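The colour of a hedge

On the lane between Althorpe mill and the old ford, the hedges are at their best in August, when the blackberries are turning and the first elderberries hang over the ditch. Most people who stop there are after jam. A smaller number come for the colour.

Dyeing cloth with plants never quite died out in this country, but for most of the last century it was the business of a few weavers and the odd schoolteacher. Cheap powdered dyes did the job faster and gave the same shade every time. In the past few years the older way has crept back, first among knitters and then among people who had never picked up a needle and simply had an old sheet and a big pan.

The method is simple to describe. The cloth or yarn is washed well, then simmered in water with a mordant, usually alum, which helps the colour take hold. The plant is simmered in a second pan and strained. The cloth goes into the strained liquid and stays there until it looks a shade or two darker than wanted, as it will dry lighter. Wool takes colour easily. Cotton is slower and often needs treating twice.

Onion skins are where nearly everyone begins. They cost nothing, they need very little alum, and they give anything from straw to a deep orange. A fair rule is to use the same weight of dry skins as of wool, so 100 grams of one for 100 grams of the other. Greengrocers will often hand over a bagful from the bottom of the crate if asked.

Reds are harder. Madder root is the usual source in a British garden, and it asks for patience: the roots are too thin to be worth digging in the first 2 years, and many growers leave them longer. The pan must not boil, or the red goes brown. Weld, which gives the clearest yellow, is much less trouble and will seed itself in poor soil.
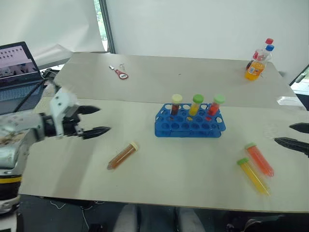

Reds, ambers and yellows: small amounts are enough for comparing shades.

Berries disappoint people. Blackberries and elderberries stain fingers and aprons for days, yet on cloth the purple tends to fade to a dull grey-brown within a few months, faster on a sunny windowsill. Some dyers like the faded shade and use it on purpose. Anyone hoping for a lasting purple is better off dyeing over madder with indigo.

Water matters more than beginners expect. Hard water brightens weld and madder, while soft water gives quieter shades. The Drumska knitting circle, whose members live on both sides of the hills, once dyed the same wool with the same skins in 9 kitchens and ended up with almost as many oranges. They made a striped blanket out of it.

Supplies are easier to find than they were. Jelínek, a small seed merchant, now lists weld, woad and madder alongside its vegetables, and Gitine sells undyed yarn by the skein from a shed behind the post office. Alum comes as a white powder and keeps for years in a dry jar. The pans and spoons should be kept for dyeing only – even a mild mordant has no place in a saucepan that will be used for soup.

Used liquid can often go round again for a paler second batch. Strained onion-skin dye keeps in the fridge for a week or so, clearly labelled, and freezes well after that.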